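Ticket: Norkar label printer feeds blank labels, then prints half an address
Opened by: Davina Dalgleish
Product: Norkar desktop label printer, used with Naron order software
Status: Closed by customer

Hi there, me again. I'm putting everything in one place this time because my last ticket got split up between the printer people and the software people and I ended up explaining the same thing to both of you. I sell fabric by the yard and a lot of remnants from a back room in my house, so the label printer is pretty much the whole shipping department. When it sulks, nothing goes out the door.

What happens: I hit print in Naron on an order. The printer wakes up, makes its usual noise, and pushes out a blank label. Then another one. Then it prints the address, but starting halfway down, so the name and street are fine and the city lands on the next label along. If I print the same order again right away it often comes out perfectly. If I go make coffee and come back, I get blanks again.

What I've tried so far, before anyone sends me the list:

Turned it off and on (many, many times).
Unplugged it from the wall and left it overnight.
Swapped the USB cable for the one off my scanner.
Ran the calibration where you hold the feed button until the light blinks and let go.
Took the roll out, put it back in, closed the lid harder than I probably should have.

The calibration does help! For a bit. I get up to eight good labels and then it drifts again, always in the same direction, always downward. I've kept a stack of the bad ones clipped together next to the printer if you'd like me to scan them.

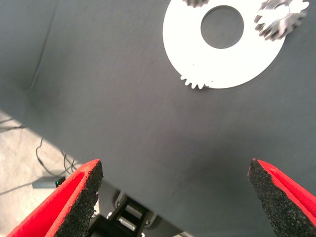 I should also say the rolls are the same ones I've always bought, the 2000-label kind with the big cardboard core. They sit behind the printer on a stand and feed in through the slot at the back. I've been using that size since May and the trouble is a lot newer than that, so I don't think it's the labels, but I'm mentioning it so that you can't ask me later why I didn't mention it.

Update 

The reply I got asked me to check the paper size in the driver. I did. Windows thinks the label is 6 inches long, the Norkar settings panel thinks so too, and so does the template in Naron. I checked them all with a ruler next to the screen like a crazy person, and the label is what it says it is.

There was one odd thing, though. In the Norkar panel there's a drop-down called Media Type and mine was set to Continuous. I have no memory of setting that. My labels have gaps between them, so it ought to say Gap, or Label With Gaps, or whatever your wording is this week (it's different in the manual). I changed it, printed a test, and it was lovely. Printed another, lovely. Closed the panel, went back to Naron, printed a real order and got two blanks and a half address.

So I opened the panel again and guess what, it said Continuous. It had gone back all by itself. I changed it, hit Apply, hit OK, closed it, opened it right up again, and it still said Gap. Then I printed from Naron and looked, and it said Continuous. That's not the printer forgetting, that's something telling it.

I wrote this to the Naron side as well and the first answer was that Naron doesn't touch driver settings. I'm not trying to be difficult, but it's the only thing in between! I can print from the notepad all day long and the setting stays put.

While I waited I packed what I could with handwritten labels. My handwriting is okay on a birthday card and terrible on a mailer. Also the tape smears the ink if I don't wait, and I never wait. The counter clerk at the post office was very patient with me, and I brought a whole tote bag of parcels, so that's saying something.

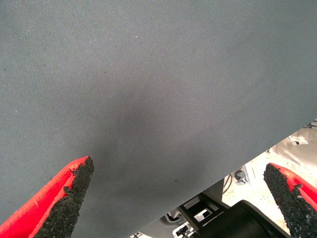 Skerkden, 5th October

Picked this back up this morning with the remote session your colleague set up. Thank you for that, by the way, it was much better than email. I'm writing down what we did while it's fresh, partly for the ticket and partly because I know I'll be in here again after some update and will have forgotten the lot.

First we looked at the saved printer profiles inside Naron. I didn't know there were saved printer profiles inside Naron. It's under Shipping, then Stations, then a little gear on the right that I'd taken for decoration. There was one profile called Strachan, which is what I called my old laptop (it was my grandmother's name, I name everything). That laptop went to the recycling place ages ago. The profile was still there, marked as the default, and it had its own copy of the media settings from when I used to run receipts on continuous paper through a different printer altogether.

So every time Naron sent a job, it sent the Strachan settings along with it, and the printer did as it was told. It looks for a gap when it's set to Gap and doesn't bother when it's set to Continuous, and after that every label starts a little bit lower than the one before. That explains the drifting, and it explains why calibrating only bought me a short run of good ones. The blanks I'm less sure of. Your colleague thought the printer was trying to find its place again after going to sleep.

We couldn't delete the old profile at first. The button was gray. You have to make another profile the default, log out, log back in, and then the button turns on. I'd have never found that, and it might be worth putting in the help pages, because the page that's up there now just says "select the profile and click Delete" as if that's a thing a person can do.
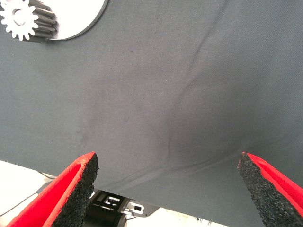
After that came the fun part, which was that the new profile wouldn't save. I'd type a name, pick the printer, hit Save, and get a red box saying the station was in use. It was in use by me! I was sitting at it! We closed the browser tab I had open in the background with the packing list in it and then it saved without a peep. So, for anybody reading this later: close every other Naron tab before you touch the station settings. All of them, even the ones with the recipe in the next window over that you swear aren't Naron.

Then we put Media Type on Gap in the new profile, and on Gap in the Norkar panel too so they'd agree, ran the calibration one more time, and printed the same order over and over. Every label started at the top where it belongs. I let the printer go to sleep and tried again and it was still right. I even printed one of the long addresses, the kind with a company and a suite and a building name, and the whole thing fit.

Later, same ticket

Couple of leftovers I'd like somebody to look at, no rush.

The print is a bit pale down the left side. It's been like that for a while and I'd stopped seeing it. The manual says to wipe the print head with alcohol and a lint-free cloth. I live in a house made of lint, so please tell me whether those foam swabs from the craft store are okay. I've got a drawer full of them and would love a reason to use them up.

Also, can Naron please show which profile it's using somewhere on the print screen? Just the name, in small type. If I'd seen the word Strachan next to the print button I'd have worked it out in a minute flat and you wouldn't have had to read all this.

And is there a way to reprint a whole batch without marking the orders as shipped twice? I had to reprint everything from the bad stretch and now some customers have been told their package went out, and then told again. One lady wrote to ask if she was getting more fabric. I said no, sadly, but that I'd put a swatch in with it, and she was very nice about it.

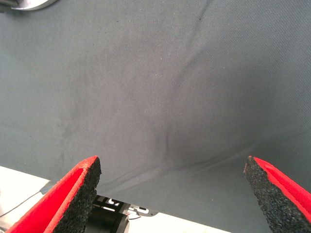

Dark gray twill, creased, with a little lint on it.

Closing note

Got the answer on the swabs (yes, foam is fine, just let the head cool down first) and on the batch thing (hold Shift while you hit Reprint, and it skips the email). I tried the Shift trick on a small batch and no second emails went out that I can see. The pale stripe is better after cleaning, though there's still a faint line near the edge if I hold it up to the window. The barcode scans, so I can live with it.

I've been printing on the new profile since the session and haven't had a blank. I'm closing this from my end so that it stops sending me reminders, but please leave it where I can search for it. The request about showing the profile name went over to the Naron wish list, and I'd be glad if somebody could add my vote to it if it doesn't count automatically.

Thanks to everyone who waded through this one.

Davina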